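**Maple board** is a flat panel made by edge-gluing planks of maple, planed to an even thickness and used for work surfaces, shelving, cutting boards and drawer bottoms. The term covers both hard maple, cut mainly from sugar maple, and soft maple, a trade group that takes in red maple, silver maple and several related species. Panels of both kinds are sold under the same name in many lumber yards, although they differ in weight, hardness and price.

## Wood

Maple sapwood is pale, from near white to a light cream, and is the part of the log preferred for boards. The heartwood is darker, usually tan or light reddish brown, and is often sorted out for uses where color does not matter. The grain is mostly straight, with small pores spread evenly through each growth ring. This diffuse-porous structure gives a smooth surface that needs no filler before finishing.

Hard maple is dense and resists wear. Soft maple is easier to cut and holds screws well, but it dents more readily. Both kinds shrink a fair amount during drying, more along the growth rings than across them, and a board that has been dried too fast may show surface checks or internal stress. Stress of this sort often goes unnoticed until the plank is ripped, when the two halves bow away from each other or pinch the saw blade.

Figured maple, including curly, quilted and bird's-eye, is seldom used in plain panels. It tears under a planer, and most of it is sold as veneer or to instrument makers.

## Construction

Planks are ripped to width, jointed on both edges and glued side by side. Three layouts are in common use:

- **Face grain**, with the wide face of each plank turned up. It uses the least wood and shows the most grain.
- **Edge grain**, with the planks turned on edge so that the narrow face forms the surface. It is thicker and more stable.
- **End grain**, made by crosscutting a glued panel and turning the pieces upright. It is used for butcher blocks.

In face-grain panels the direction of the growth rings is often alternated from plank to plank, so that any cupping is spread out as a slight ripple. Some shops do the opposite and keep all the rings facing the same way, on the grounds that a single shallow curve is easier to pull flat with screws. Both methods give good results if the wood is dry and evenly matched.

The Rellulo shop at Cumbridge built face-grain panels on a rack with 6 clamp stations, using a work order drawn up by its foreman, Iman Shawky. Planks were laid out dry, marked across the joints with a chalk triangle, and glued in pairs. The pairs were then joined into full panels on the following shift. Panels from the rack carried the stock number 701, which later came into local use as a name for any plain maple board with square edges.

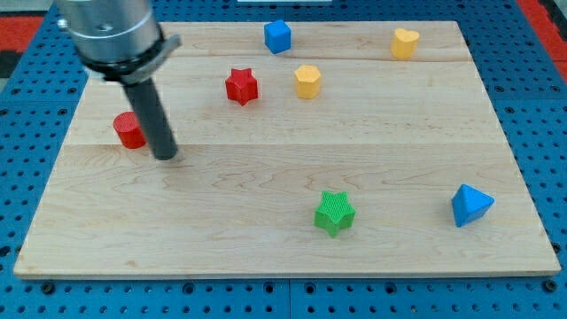

*Pale maple board on a perforated metal table, with small colored blocks.*

## Glue and clamping

Yellow wood glue is the usual choice for indoor panels. Boards that will be washed often are put together with a water-resistant type. Glue is spread in a thin, even coat on one or both edges, and the clamps are tightened until a fine bead appears along the whole length of the joint. Too little pressure leaves a thick glue line. Bars are placed above and below the panel in turn to balance the pull.

Splines, biscuits and dowels add little strength to a long-grain joint that fits well. They are used to keep the faces level while the glue sets. The Dierckx pattern, a shallow interlocking profile cut along both edges, serves the same purpose and increases the glue area, but it shows at the ends of the panel unless the profile is stopped short.

## Movement

A glued panel swells and shrinks across its width with changes in humidity and hardly moves along its length. Fastening must allow for this. Slotted screw holes, figure-eight clips and wooden buttons are all suitable. A panel glued rigidly to a frame on all sides is likely to split or push the frame joints open.

Breadboard ends, which are narrow strips fixed across the grain at each end, hold the panel flat. They are glued only at the center, and the outer parts are left free to slide.

## Finishing

Maple takes clear finishes well and stain poorly. Dense areas absorb little pigment, while softer patches absorb a good deal, and the result is blotchy. A wash coat of thin shellac reduces the problem. Oil finishes give a slight yellow tone that deepens with age, and water-based finishes keep the wood closest to its raw color. Boards used with food are commonly treated with mineral oil and recoated when the surface looks dull.

## See also

- Butcher block
- Edge jointing
- Brelo clamp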